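PRESS RELEASE
For release on receipt
Contact: Jocelyn Boychuk, Stellalcombe Tenants' Legal Fund

Judge Puts County's "Proof of Quiet" Rule on Hold Two Hours Before It Was to Begin

Tenants may go on owning doorbells while the case proceeds

SUTHERLAND — A county judge on January's last business afternoon blocked a rule that would have let the Sutherland Housing Office cancel a family's rent assistance over noise complaints, including complaints the family had never been told about. The order came at 3 p.m. The rule was due to start at 5.

The Stellalcombe Tenants' Legal Fund, which brought the suit for a group of renters, welcomed the decision and spent the two hours in between telephoning people who had already begun wrapping their chair legs in felt.

Under the rule, a household receiving assistance would have needed a "certificate of quiet enjoyment" at each renewal. To get one, the tenant had to show that no complaint had been filed in the past 90 days. The Housing Office kept the complaints. The Housing Office did not release the complaints. A tenant who wished to know whether any existed could submit a form, and the form asked for the complaint number.

"We read that part aloud in court and then waited a moment," said Jocelyn Boychuk, the Fund's lead attorney. "The judge asked us to read it again. I would call that the high point of the hearing, though I also enjoyed the discussion of what counts as a trombone."

County records produced in the case list 244 households that received warning letters ahead of the start date. One letter went to Oluf Kárason, a retired ferry cook and a plaintiff in the suit, who was accused of "sustained percussive activity." He had been hanging a shelf.

"It was a small shelf," Mr. Kárason said. "It is still up. I would like that in the record."

The Housing Office has argued that the rule protects neighbors and saves staff time. In a written statement filed with the court, deputy director Lorne Lavoie said the certificate was "a light-touch measure" and that families who lost assistance could reapply after a waiting period of 4 months. His statement does not say where they should live in the meantime, a matter the judge described as "not minor."

What the order does

The order keeps current renewal procedures in place until the case is decided. No household may be asked for a certificate, and no renewal may be delayed for lack of one. Letters already sent have no effect, although recipients should keep them. The order does not strike down the rule, and the county may appeal.

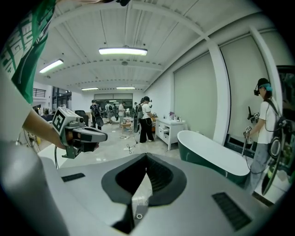
Families with a renewal coming up should file it in the usual way and by the usual deadline. The usual form is four pages and asks for income twice, once on page one and again on page three, in case anything has happened in between. The Fund has not sued over this.

Chantal Bouchard, who runs the Fund's helpline, asks callers to have their warning letter at hand. "Please don't send us recordings of your upstairs neighbor," she added. "We believe you."

The next hearing is expected in spring. The county has asked for extra time to locate the study on which the rule was based.

About the Stellalcombe Tenants' Legal Fund

The Fund gives free legal help to renters in Sutherland and the surrounding towns. It has three attorneys, one helpline and a photocopier that would not have qualified for a certificate. Maëlle Hawthorne chairs its board.

Copies of the order are available on request from the contact named at the top of this release.

– END –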